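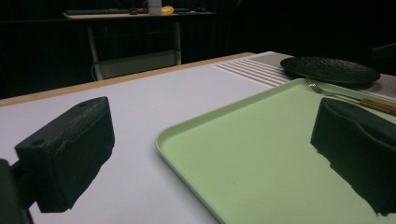
Foto: Keltmont

Greiferfinger mit Überzug: Ab wann tauschen?

puderville_734
Hallo zusammen, bei uns sind die Ränder der Überzüge inzwischen richtig ausgefranst, und wir decken damit weiter Tisch (Tablett, Gabel, Teller). Gibt es da eine feste Regel?

astby15
Eine feste Regel kenne ich leider nicht – bei uns gilt: alle 2 Wochen Sichtprüfung, bei losen Fetzen sofort wechseln, und zwar immer beide Finger. Und bitte ins Wartungsbuch eintragen, das vergisst man so leicht!

vandijk9
Kleben geht auch, hält bei mir bis zu 9 Tage.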